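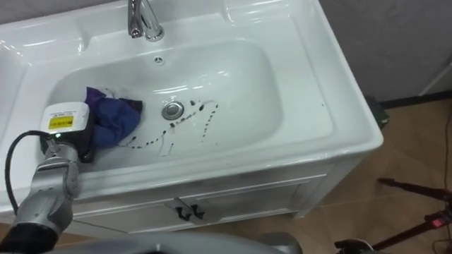

*Fig. 4. Cloth at the left wall of the bowl, spots still on the floor of the basin.*

## 4. Daily cleaning of the washbasin

These steps are for the Lykkegaard basin cabinet with rectangular bowl. For the smaller Trurkel basin, please go to section 5.

**You need:** one soft cloth, warm water, Zomon neutral cleaner, one dry towel.

1. Take everything off the flat top beside the bowl and put it on a shelf or in a drawer.
2. Lift the drain cap a little, so that water can go down freely. Do not pull it out completely.
3. Rinse the bowl with warm water. Guide the water by hand to the corners, where the faucet does not reach.
4. Make the cloth wet and squeeze it well. Put a few drops of cleaner on the cloth, not on the ceramic.
5. Begin at one side wall and wipe toward the drain. Small dark spots often lie in curved lines on the floor of the bowl, so follow the whole line and then go over the same place one more time.
6. Wipe around the drain cap with one finger inside the cloth. Thin streaks like to stay at the edge of the metal.
7. Clean the overflow hole under the faucet with a corner of the cloth. Do not push the cloth inside.
8. Wipe the faucet from the top of the spout down to the base.
9. Rinse the bowl and the cloth. Dry the rim and the faucet with the towel.

> **Caution:** Do not use steel wool, powder or any cleaner with acid. Scratches in the glaze can not be repaired, and the chrome will become dull.

> **Caution:** If the spots feel like sand under the cloth, stop wiping. Rinse them away first — hard grains can scratch the surface.

**Note 1.** The glossy rim reflects the ceiling lamps, and a dirty place can be hidden in the reflection. Look at it from the side before you finish.

**Note 2.** If spots remain after two wipings, lay the wet cloth on them for a few minutes and repeat step 5. For brown rings around the drain, use the lime remover from section 7.

**Note 3.** Wash the cloth separately after use and hang it to dry. Do not leave it in the bowl overnight, especially a new colored cloth.

A 400 ml bottle of cleaner is enough for around 38 cleanings. To order a new one, write item number 889 on the supply list in Prudunden.

*Text revised 15 October 2018, Lutfa Bepari*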